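Mastby Sessions Audio Notes

A catalog and set of tags for live and studio recordings by independent guitar bands. This file covers what is in the release, how the tags were made, and what to watch out for if you use them.

What is in it

The release holds 26 sessions. Each session is one band playing one set, either in a rehearsal room or on a small stage. Most run to four or five songs. The longest lasts 90 minutes and was kept whole, with the tuning breaks left in.

Every session folder has the stereo mix, the separate tracks where we have them, a plain text song list, and a tag file. Sessions recorded at the Clatari room have separate tracks for every microphone. The older ones from the Uibo stage are stereo only.

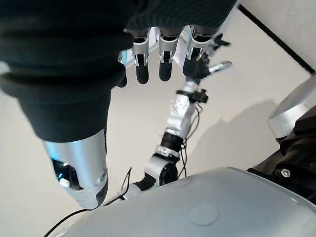
The stereo mixes are 24-bit WAV files at 48 kHz. We did not change the levels between songs, so a quiet opener will sound quiet next to a loud closer. If you need even volume, do it on your own copy.

How the tags were made

Two listeners tagged each session separately, using the same sheet. The sheet asks for tempo, key, song form, lead instrument, and whether the song is a cover. Where the two listeners disagreed, a third one listened and picked. Both first-round answers are still in the tag file, in the columns ending in _a and _b.

Tempo was tapped by hand. Bands speed up, and a single number hides that, so the tag file gives a start tempo and an end tempo for each song. Keys are given as heard. A guitar tuned down a half step is tagged by the sound and not by the chord shape.

Genre tags are loose. There are 7 of them: country rock, folk rock, garage, power pop, surf, blues, and other. A song can carry two. "Other" mostly means slow instrumentals that none of us could place. 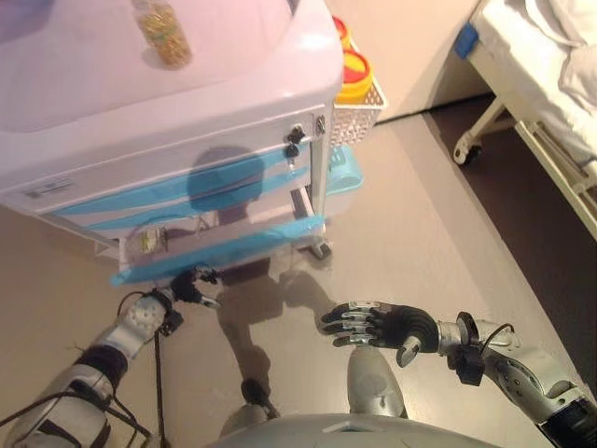 White cart with the lower drawer partly open.

Folder layout

sessions/ - one folder per session, named by room and number
tags/ - one CSV file per session
lists/ - song lists as the bands gave them to us
tools/ - the Prenuda script, which checks tag files for missing fields

Run the script from the top folder. It prints the name of any file with a gap and the line number. It does not fix anything.

Known problems

Uibo 3 has a hum through the first two songs. We tried filtering it and the bass suffered, so the file is as recorded.

Song titles come from the bands' own lists. Some are working titles and may not match later records. Two sessions use the same title for different songs.
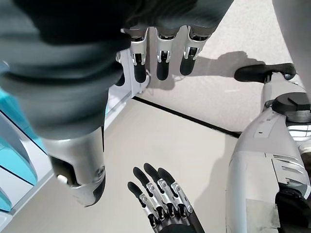 Vocal tracks from Clatari have a lot of drum bleed. They are fine for following a melody but poor for training or testing anything that expects a clean voice.

The cover tag is only as good as the listeners' memory. Expect a few misses, mainly among older country songs.

Use and credit

The bands agreed to research and teaching use. Please do not post full songs or put them in a playlist. Short clips in a talk or paper are fine - name the band and the session folder.

The next update is planned for August and will add four sessions from the Clatari room. Corrections to tags are welcome before then. Send the session name, the song number, and the time in the file.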